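Everything in the Bin
Gwawr Nicholas wants workshops to stop sorting. I went to Niltness to argue with her.

Dec 2, 2019

I should say at the start that I'm a drawer person. My screws live in drawers, my drill bits live in a case inside a drawer, and I have a label maker that I use more than I use the drill. So when a reader wrote in to tell me about a woman in Niltness who gets paid to go into small workshops and take the dividers out, I assumed it was a gimmick. I still partly think so.

Gwawr Nicholas meets me in the front half of the unit she rents under the name Murkwood. There's a coffee machine and two chairs that don't match. She has been doing this for 13 years, and before that she ran the parts room for Gittins, a firm that made fittings for store displays and no longer exists. She talks fast and doesn't seem to mind being interrupted, so I interrupted her a lot.

Her pitch is simple enough. Most small shops, she says, spend too much time putting loose pieces away in neat rows and too little time asking whether the rows get used. Her answer is to keep a few kinds of piece together in one open bin, with sides that slope in toward the bottom, and to leave them however they land.

"People hear 'bin' and think 'trash,'" she says. "They think I'm telling them to be slobs. I'm asking them how many times today they straightened a stack that was going to get knocked over by lunch."

I told her that this sounded like something a slob would say. She laughed, but she had clearly heard it before.

The slope is the part she cares about most. A box with straight sides and a flat bottom gives you corners, and corners are where the last piece goes to hide. You end up tipping the whole box on its side or digging with your fingernails. With sloping sides, she says, pieces tend to come back toward the middle, and there's room for a hand to get down beside them.

"Tend to," I said.

"Tend to," she agreed. "Long ones will lean on the side and stay there. I don't promise anybody physics."

I wanted to know why more than one kind of piece should share a bin at all. If you've got bars in two colors, surely the tidy thing is two bins. She says that depends on whether you can tell them apart at a glance. If you can, then the color is already doing the work of the divider, and the second bin is just taking up bench. If you can't, because they're the same color and differ by a hair in length, she'd never mix them and she'd be annoyed with anyone who did.

"Red and green, fine. Brown and slightly longer brown, you're going to hate your life."

What about people who have trouble telling red from green? It seemed to me an obvious hole, and I was pleased with myself for finding it. She said yes, that had come up with a client in May, and they'd gone with two bins. I had hoped for more of a fight. 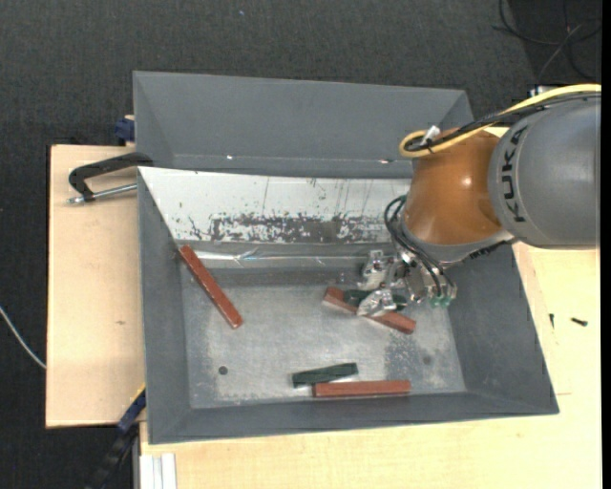

We moved on to how full a bin should be, where her views get stricter and, to my ear, a little less convincing. She wants the bottom visible. Once pieces start lying three or four deep, you're pulling one out from under the others, and the whole pile shifts and you bang a knuckle. So she asks people to put out a handful and keep the rest on a shelf in whatever packaging they came in.

This struck me as cheating. If the bulk of the stock is on a shelf, in boxes, in order, then you have sorted it after all. You've just added a bin at the end.

"Sure," she said. "I'm not against shelves. I'm against pretending the bench is a shelf."

I pressed her on this, as it seems to me the whole business turns on it. A shop that holds 1,000 bars of one sort or another is going to need a system somewhere. Her method moves the system to the back wall and then takes credit for how relaxed the front looks. She didn't accept that. She said the back wall gets touched once or twice a day and the bench gets touched all day long, and she would much sooner have the fussy part where the hands aren't.

I don't have a good reply to that, although I've been trying to come up with one since the drive home.

Then there is metal against plastic. Nicholas likes metal bins and says so at length. They don't creep across the bench when you reach in, they don't bow when they're loaded, and you can hear what's going on in them. I asked what she meant by hearing. She says that after a week or so you know from the sound whether a piece has gone in flat or landed on top of another.

I find this hard to believe. I also think that anyone who has stood in a shop while hard bars were being dropped into a metal bin might have a different word for it. She concedes the noise. She had one client, a two-person outfit that shared a wall with a dentist, who gave up on metal after a few days and went to plastic with a rubber mat in the bottom. She calls that "a defeat" but says they're still clients.

The Ernen came up here, so I'd better explain it. It's the plastic bin Nicholas used to recommend, and for a while she sold it out of the Niltness unit for 28 dollars. She doesn't sell it now. The sides weren't steep enough, she says, and the rim had a lip on the inside that caught the ends of anything you tried to lift out at an angle.

"I sold almost 60 of those," she said. "I've apologized to most of the people who bought one. Some of them like it! I don't know what to tell them."

I asked what it says about her advice that she was so sure of the Ernen and then so sure it was wrong. She thought about it for longer than she'd thought about anything else I asked.

"It says I should have used it for a month first. I used it for a weekend. I was excited about the price."

That was the point at which I began to like her, which doesn't mean I was persuaded. I asked whether she'd ever measured any of this, time per piece, or time lost looking for things, or anything that a person could check. She hasn't. She has a notebook where she writes down what clients complain about before and what they complain about afterward, and her evidence is that the second list is shorter. I pointed out that people who've just paid someone to change their bench may not be eager to complain about the bench. She said I was welcome to read the notebook, and I did. Some of them complain plenty. One of them wrote, in what looked like marker, WHERE ARE MY DIVIDERS.

"He got them back," she said. "I kept them for him. I always keep them."

For anyone who wants to try it without hiring her, she suggests picking the one drawer you open most and leaving everything else alone. Take out what you'd use in a morning. Put it in something open and wide, low enough that your elbow isn't up by your ear, and set it on a pale surface if you have one, so that anything you drop beside it shows up. She's firm on that last bit. Dark floors, she says, eat small parts, and she has crawled across enough of them.

Don't straighten anything for a week. At the end of the week, see if you minded.

I tried it with wood offcuts, in an old roasting pan, which she told me over the phone was a bad choice with bad sides. I minded on the first day and the second. By the fourth I'd stopped noticing the pan, and on the sixth I reached in for a short piece and came up with the right one without looking, though there weren't many in there and I may have been lucky. My wife asked why there was a roasting pan in the garage.

The screws are staying in the drawers. Nicholas, when I told her, said that was fine, and that she keeps hers in drawers too.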